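Laundry tips, and which of them I still believe

I have been collecting washing tips for years, mostly so that I can stop following them. A good many get copied from one page to the next without anybody trying them out. What follows is the lot I have tested at home in Zestau, where the water is hard enough to fur a kettle in a fortnight. If yours is soft, some of this will come out differently.

Vinegar in the drum

The claim is that a cup of white vinegar softens towels, kills smells, brightens colours and cleans the machine all in one go. I am suspicious of anything that does four jobs.

It did help with stiff towels. Half a cup in the softener drawer took off some of the crunch, and I put that down to the hard water. On smells I could find no difference from an ordinary wash with enough detergent in it. On colours, nothing at all. I would go easy in any case, as some makers warn that regular doses of vinegar are hard on rubber seals. Look in your own handbook before you take my word or anyone else's.

Never mix it with bleach. That one is true and has always been true.

Salt to set the dye

An old favourite: soak new jeans or a dark top in salty water and the colour will never run. I soaked one pair of black trousers overnight and left another pair, same make and same size, alone. Both turned the rinse water grey on the first wash and both had stopped by the fourth. The salted pair felt gritty.

Modern dyes are fixed at the factory or they aren't fixed. What does work is dull. Wash dark things inside out, cool, with other dark things, and take them out when the machine stops.

Ice cubes in the tumble dryer

Supposed to steam out creases. With one shirt and three ice cubes on a hot setting, yes, it did a bit. With a normal load, no. You could wet a flannel and get the same thing. You could also hang the shirt up in the bathroom while somebody has a shower, and pay for nothing extra.
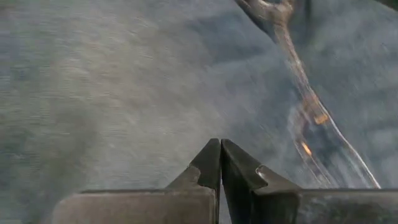
Spin speeds

People will tell you to spin everything as fast as the machine will go because it saves drying time. It does save time on towels, sheets and thick cotton. It also puts creases into shirts that no iron of mine will shift at the first go.

I use 1,000 for everyday cotton and bedding, and 700 for shirts, anything with stretch in it, and padded coats. I tried higher for the bedding and the sheets went on the line a little drier and a lot more crumpled. My last machine, a Wurkari, had a "gentle" button that didn't say what speed it used, and I never did find out.

Zips, hooks and drawstrings

Do zips up before washing. I doubted this for a long time and I was wrong. An open metal zip had been sawing away at a knitted cuff for months before I spotted the cause. Hooks on bras are the same, so fasten them or use a net bag.

Drawstrings are another matter. The usual tip is to tie the ends in a knot so they can't pull through. The knot then tightens when it's wet and you need a fork to get it undone. A loose bow does the job. If the cord has already vanished into the waistband, a large safety pin through one end will feed it back round. A straw with the cord stapled into it also gets recommended, and mine came off the staple halfway along, leaving me with a staple inside a pair of jogging bottoms.

Sorting with one basket for each colour

Magazine laundry rooms have four baskets with labels on. I have had a four-part sorter and I gave it away. One section was always overflowing and another held a single white sock for most of November.

Two is plenty in my view, one for darks and one for everything else. A plain tub or storage bin does as well as anything sold for the purpose, provided the lip is comfortable to hold. Wicker looks nice and snags tights. Fabric ones with wire frames fold up when you don't want them to. 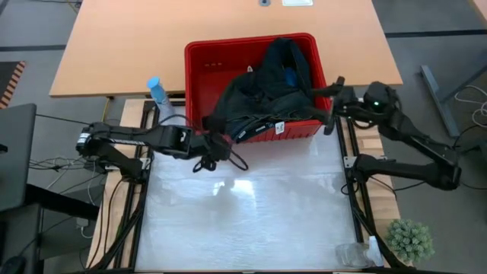

Written by the household tips editor, Zekora
August 2025

Reading the label

Most tips pages say "always read the care label", as though the label settled everything. It's worth reading, but bear in mind that the number in the little tub is a maximum. A hoodie marked 40 will be quite happy at 30 unless somebody has been sick on it. "Dry clean only" on a plain polyester skirt I generally ignore, at my own risk. On wool suits, lined jackets and anything pleated I do as I'm told.

Labels that scratch can be unpicked with a seam ripper. Cut them off with scissors and you leave a stiff edge that scratches worse. Keep the label somewhere if it's a coat you paid good money for – I write the garment on the back in biro and drop it in the sewing tin.

Too much detergent

If you take up only one thing on this page, measure the powder. The cap on a bottle of liquid has lines inside it that you can barely see, and most of us fill past all of them. I was using roughly double what the packet asked for. The clothes came out no cleaner and there was a grey film round the door seal.

Hard water does need more than soft. Your water supplier should be able to tell you which you've got. Go by the packet for that, fill the drum loosely enough to get a hand in above the clothes, and leave it there for a month before deciding it doesn't work.

Dark clothes with white marks on them are often just undissolved powder. Switch to liquid for the dark wash, or give it another rinse.

Tennis balls with padded jackets

This one I expected to be nonsense. The idea is that a couple of clean tennis balls in the dryer knock the filling back into shape. I tried it on a low heat with a padded jacket that had gone lumpy and it did come out better, after two long cycles and a terrible racket. New balls can shed a bit of fluff, so give them a wash on their own first. The special plastic ones with spikes, which I bought from Fakhoury on the strength of the box, did no more than the tennis balls and were even louder.

Don't try it on anything that isn't fully washed out. Soap left in the filling clumps again as soon as it dries, and the only cure is another rinse.

Lemon juice and sunshine for whites

It works on a tea towel, slowly. It also bleaches unevenly if you dab it on, so soak the whole thing or leave it be. I wouldn't go near a good shirt with it. Plain sunshine on a wet sheet does nearly as much and doesn't attract wasps.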